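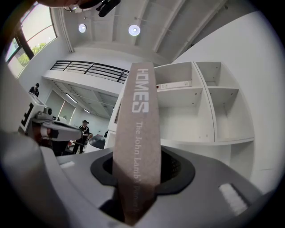
Eldana Jemal wrote to us that her group loses half of every meeting to thin things: card strips, bookmarks, paper labels. The gripper either bends them or lets them slide, and she wanted to know what we do in our club at Clelby.

We had the same trouble in January. These tips come from our workshop table, and most of them cost almost nothing.

Clean the fingers first. Wipe the pads with a damp cloth, let them dry, and only then change anything in the program. Dust from cardboard makes them slippery very fast.

Take the strip near its end and keep it upright. If you hold it in the middle, both ends swing when the arm turns.

Close slowly. Our students like to close at full speed, and then the card gets a fold which stays in it. We use speed setting 2 for paper and 4 for thick card.

Practice by hand before you let the arm do it. Seven good grips in a row with the hand-held gripper, then the student may go to the arm. Fewer than seven – start again.

Put tape on the table where the strip should lie. Painter's tape comes off clean, the brown packing tape does not.

Keep the bent strips in a separate box. They are good for beginners, who will bend them anyway.

For the Zuvia round you need three strips of the same length. Cut them together with one ruler, and bring spare ones. Last time we had to borrow from the Lemosby team, and theirs were a little shorter than ours.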